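Filaleck Demonstration Cell
Brellow Automation > Equipment > Demonstration and training > Filaleck

Stock code 3814
Available for hire or purchase. Next open day: April, at the Poscombe workshop.

Overview

The Filaleck is a tabletop sorting cell for open days, school visits and staff training. It is supplied as a working station with arms, controller, table and sorting kit. The recycling task is the one most customers ask for, and it is the one we run at Poscombe when visitors come through.

The cell picks up household drinks containers one at a time and places them in the container for that material. Visitors put the items on the table themselves. The software does not need them in a fixed order or facing a fixed way, and items can be lying down or standing up. Crushed cans are accepted. Broken glass is not.

What happens at a demonstration

A standard demonstration takes 30 minutes including questions. The operator starts with a short safety talk, homes the arms and runs one sort with items from the kit. After that the group takes over the table. One person at a time steps up to the front edge, sets out the items and steps back behind the floor line. The operator checks the area and presses start.

The arms stay powered but held while anyone is at the table. The hold is released from the operator's pendant only. There is no way to release it from the table side.

Groups of up to 17 fit comfortably on three sides of the cell. For larger groups we split the visit in two and show the second half the workshop in the meantime. 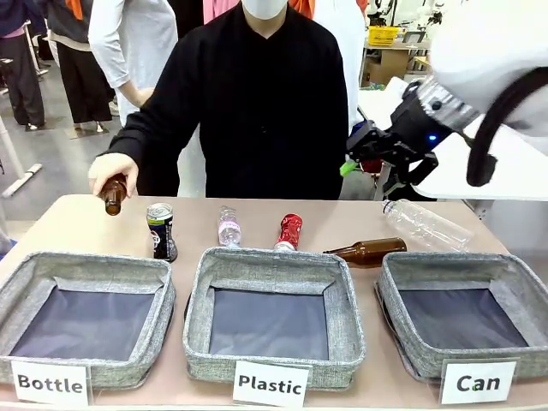
Sorting categories are set in the task file. The recycling kit comes with three: bottle, plastic and can. In this kit "bottle" means glass, and all plastic drinks bottles go under "plastic." Visitors ask about this at nearly every session, so the operator should say it at the start. Customers who want different wording can print their own signs and rename the categories on the pendant.

Containers are soft-sided fabric storage baskets. We tried rigid bins at first and went back to fabric after the glass bottles made too much noise in a small room. Any open-topped basket of a similar size can be used once its position has been taught. Teaching a new position takes a few minutes and is covered in the operator course.

Included with the cell

Two arms with grippers, mounted on a common base
Controller and operator pendant
Demonstration table
Sorting baskets and sign holders
Floor marking tape
Recycling kit (cans, glass bottles and plastic bottles, cleaned)
Spare gripper fingers, one set
Operator manual, printed

Not included: transport outside our delivery area, display screens, seating.

Site requirements

Level floor. Ordinary wall power on its own circuit. Indoor use only. Keep the table out of direct sunlight, as clear plastic is the hardest material for the cell to find and strong light makes it harder. The Shehu lighting frame is an option for rooms with large windows and can be added to a hire at any time before delivery.

Setup takes around 2 hours with our technician. Please have the room clear when we arrive.

Known limits

The cell handles one item per pick. Items that touch each other are sometimes separated first, which slows the run. Labels do not matter for sorting, but a loose label can stick to the gripper fingers and should be pulled off beforehand. Full containers must not be placed on the table. If an item is dropped, the cell stops and waits for the operator.

Open day at Poscombe

The April open day runs from 10 a.m. to 4 p.m. Demonstrations start on the hour. Costel Stoica will run the cell in the morning and Irja Niskanen in the afternoon, and both can answer questions on task files and custom categories. Kauko Pitkänen will be at the service bench all day for existing customers who want to bring in grippers for inspection.

Visitors may bring their own empty containers to try. Rinse them and leave the caps on. Closed shoes are required in the workshop. School groups should book ahead and give us the number of students and adults.

Hire and purchase

Hire is by the day or by the week, with an operator or without. Hire without an operator is open to customers who have completed the one-day course. Purchase includes the course for two people and a first service visit.

For prices and dates, contact Joonas Hämäläinen in sales. For school bookings, contact Crisanto Espiritu. Please quote the stock code and tell us the size of the room.

Related equipment

Shehu lighting frame
Filaleck spare finger sets
Filaleck transport case
Operator course, one day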